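3.2 Marking out the table

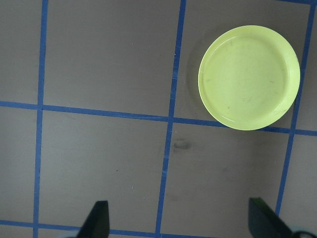 Figure 4. A round plastic plate on the taped grey surface.

I'll admit I got far too fond of the blue tape. When we first ran the table-laying sessions at Lurham I just asked people to put things "where they'd normally go", and then spent my evenings squinting at photos trying to work out whether a plate had shifted by a hand's width or not at all. So for Ramcombe we taped a grid straight onto the surface (Fig. 4) and wrote down which cell each item ended up in. Much quicker!

Plates were the awkward ones. A round plate doesn't care about your lines, and in Fig. 4 you can see the lower rim sitting over one of the strips. We followed Aidoo's rule here and gave the plate to whichever cell held its middle, even if the rim strayed next door. Out of 40 placements, 6 were still too close to call and I left them out of Table 2.

The tape does scuff (the central strip in Fig. 4 has some lighter patches), and our lines were never perfectly straight to begin with. I re-taped after every 10 sessions, 18 if I was feeling lazy, and couldn't find any difference in the scores either way. Perus used pencil lines instead, but I found those a pain to read from a chair.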